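벽지 소요량 메모. 저번에 Mohcine Farouk 님이 물어본 무늬 맞춤 손실 계산을 정리함. Virnetti 롤 기준.

조건: 롤 길이 930cm, 재단 길이 300cm(위아래 여유분 포함), 무늬 반복 32cm, 필요한 폭 수 7.

무지라면 930 ÷ 300 = 3.1. 롤당 3폭, 7폭이면 3롤. 계산 끝.

정배열(straight match)은 모든 폭이 같은 위상에서 시작해야 함. 300 ÷ 32 = 9.375, 올림해서 10반복. 폭 시작점은 0, 320, 640이 됨.

세 번째 폭은 640 + 300 = 940에서 끝남. 롤이 10cm 모자람. 따라서 롤당 2폭, 7폭에 4롤.

엇배열(half drop)은 옆 폭이 16cm 밀림. 시작점은 0, 304, 608. 세 번째 폭이 908에서 끝나니 롤 안에 들어감. 3롤로 됨.

엇배열이 무조건 더 든다는 말이 많은데 재단 길이와 반복 길이의 나머지에 따라 다름. 위 조건에서는 정배열이 한 롤 더 듦.

단, 롤당 3폭이면 A-B-A로 끝나므로 다음 롤은 B부터 시작. 첫 롤을 A로 시작했으면 둘째 롤은 앞을 16cm 버리고 시작해야 하고, 608 + 16 + 300 = 924. 6cm 남음. 빠듯함.

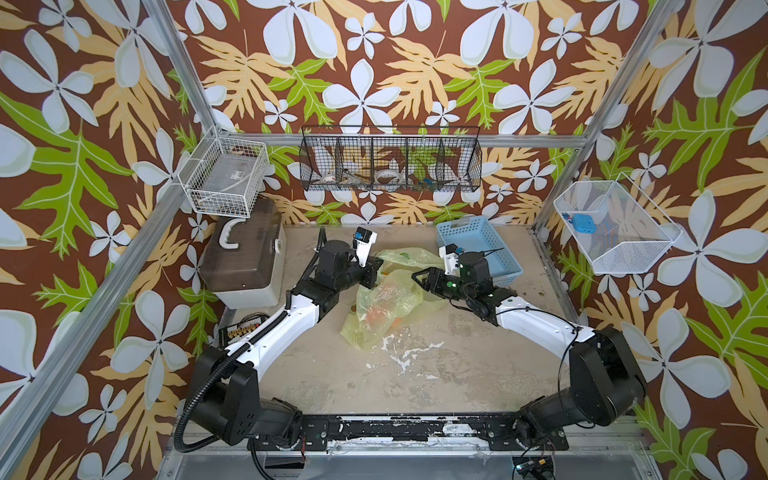
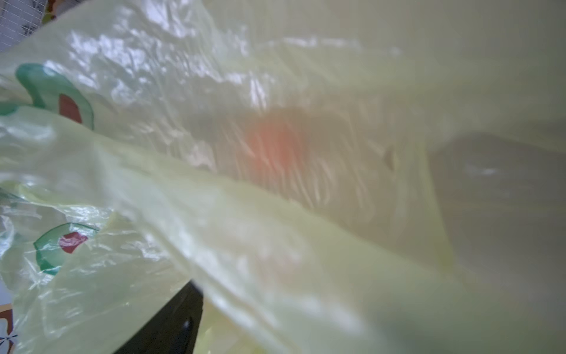
롤 앞머리가 정확히 위상 0에서 잘려 나온다는 보장은 없음. 여유가 6cm면 주문 전에 공급처에 확인할 것. Hellier 쪽 롤은 길이 공차도 따로 물어봐야 함.

창이나 문이 있는 벽은 개구부 위아래 짧은 폭도 위상을 맞춰야 함. 자투리로 해결된다고 미리 빼지 말 것.

로트 번호가 다르면 같은 벽에 섞지 않음. 추가 주문은 대개 여기서 틀어짐.

천장 몰딩 있는 경우는 토요일에 이어서 씀.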